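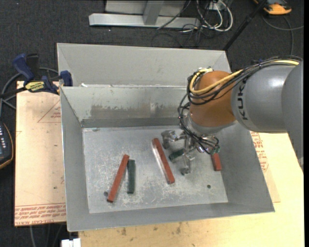
O condomínio e a guerra dos vasos

Quem mora no Edifício Silano já sabe que o assunto do verão foi a escada. Quem não mora, mas recebe este boletim por engano desde que o cadastro dos vizinhos foi misturado com o da padaria, fica sabendo agora: temos 30 vasos de planta nos patamares, e três deles ninguém reconhece como seus.

O problema começou em junho passado, com uma samambaia. O sr. Corrado Negri, do segundo andar, pôs a planta no patamar para "pegar um ar" durante a pintura da sala. A pintura acabou. A samambaia ficou. Na semana seguinte apareceu ao lado dela uma espada-de-são-jorge, depois um antúrio, depois um caixote com manjericão que, segundo o regulamento interno, não é vaso e portanto não está proibido. O regulamento interno, para quem nunca o leu (e a julgar pela assembleia somos maioria), dedica uma página e meia a tapetes e uma linha a plantas. A linha diz que elas devem ser "discretas".

Discreta a costela-de-adão do quarto andar não é. Ela já ocupa o corrimão, meia janela e parte da porta do sr. Nazareno Pellegrini, que há meses entra em casa de lado. Ele jura que não se incomoda. Disse isso na assembleia duas vezes, na segunda em pé.

A reunião durou o que duram as nossas reuniões, ou seja, até alguém lembrar que tinha panela no fogo. Três propostas foram a votação. A primeira, retirar tudo, recebeu um voto, do próprio autor, que depois pediu para não ser citado na ata. A segunda, deixar tudo como está, empatou. A terceira, de Sandro Bellini, propunha um vaso por apartamento, encostado na parede, com pratinho. Ganhou com folga, provavelmente porque foi lida quando as pessoas já estavam de casaco na mão.

Falta resolver a palavra "pratinho". O Sandro entende que é obrigatório. O Remo Caputo, que cultiva cactos e rega duas vezes por ano, entende que é um insulto. Trocaram bilhetes no quadro de avisos durante o mês inteiro, numa caligrafia cada vez melhor, e quem desce para buscar a correspondência tem lido tudo com gosto. O último bilhete do Remo cita o código civil. Fomos conferir e o artigo trata de poços.

Sobre a água, convém dizer alguma coisa séria, já que o boletim às vezes é acusado de não dizer nenhuma. O hidrômetro da área comum marcava 1.517 na leitura anterior e marca 1.533 na atual. A diferença não vai levar ninguém à ruína, mas a torneira do térreo foi instalada para lavar a calçada, e há moradores enchendo ali regadores de um tamanho que só se vê em viveiro. Quem quiser regar com água de casa, que regue. Quem quiser regar com água de todos, que pelo menos feche bem a torneira ao sair. Ela pinga, e o quarto que fica logo acima é o meu.

Quanto aos três vasos órfãos: um tem uma suculenta em bom estado, outro tem terra, e o terceiro tem terra e um palito de sorvete onde está escrito "tomate". Ficam no térreo, ao lado das caixas de correio, até aparecer dono. O Cosimo De Luca se ofereceu para adotar a suculenta. Ofereceu-se também para adotar o tomate, caso venha a existir.

As novas regras valem a partir de 14 de fevereiro de 2000. Em resumo, para quem pulou direto para o fim:

Um vaso por apartamento, do lado da própria porta.
Nada nos degraus, nem por uma noite, nem "só enquanto eu subo as compras".
Nada pendurado no corrimão.
Pratinho, conforme interpretação pendente.
Caixotes passam a ser considerados vasos. O manjericão foi avisado.

A costela-de-adão tem prazo maior, pois vai precisar de poda e de quatro braços para descer. O Sandro ofereceu dois. Os outros dois ainda não se manifestaram – o Nazareno alega as costas, o que depois de tantos meses entrando em casa de lado parece até razoável. Mudas serão distribuídas a quem pedir, com a condição de que cresçam dentro do apartamento de quem pediu.

Na próxima edição, os tapetes. Reservem a página e meia para ler com calma e tragam dúvidas por escrito, de preferência sem citar o artigo dos poços.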